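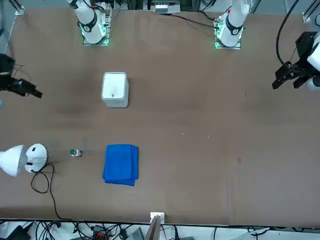 Figure 9. Dual-arm cell at Wustthorpe, both grippers above the tabletop.

3.2 Cell setup and upkeep

The two white arms are mounted along the far edge of the table, each on its own base plate. Wiring is checked every 30 hours of operation - first at the bases, then at the grippers. A gripper is re-zeroed after any cable is reseated. Over 116 hours, the Wendholm cell needed 13 such corrections, most of them on the left arm.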